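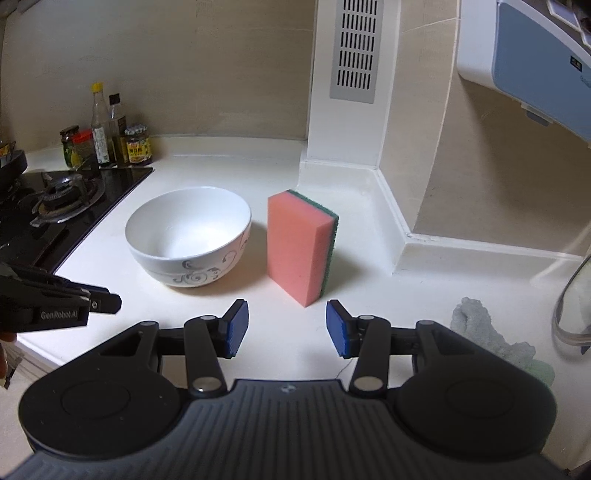
Looking after the hand-held grippers

The Pirihi pair have now done 700 sessions between them, and most of the trouble we have had with them comes down to the pads. Nelly Lozano has taken over their upkeep from August and has asked for a few things to be passed on to everyone at Drolthorpe who signs them out.

Wipe both blue pads with a damp cloth before you start and again when you finish. Kitchen work is hard on them. Washing-up liquid leaves a film, and a bowl that held well in the morning can begin to slip by mid-afternoon. Don't use solvent.

Next, close the fingers slowly and look at where the pads meet. They should touch along their full length. If one edge lands first, loosen the pad screw a quarter turn, close the jaws on a piece of card, and tighten it again with them shut. Brayan Llanos has left a driver of the right size in the top drawer – please put it back.

The finger joints need checking every 40 sessions. Work each one by hand and feel for grit or side play. One drop of light oil per joint is enough, and keep it off the pads.

Keep the cable clear of the hob and the sink. We have replaced two this year, both worn through close to the connector.

Spare pads are in the box marked 146. When you take the last set, tell Nusrat Haque so that she can order more. Faults go in the log as usual, with the time and which gripper it was, left or right.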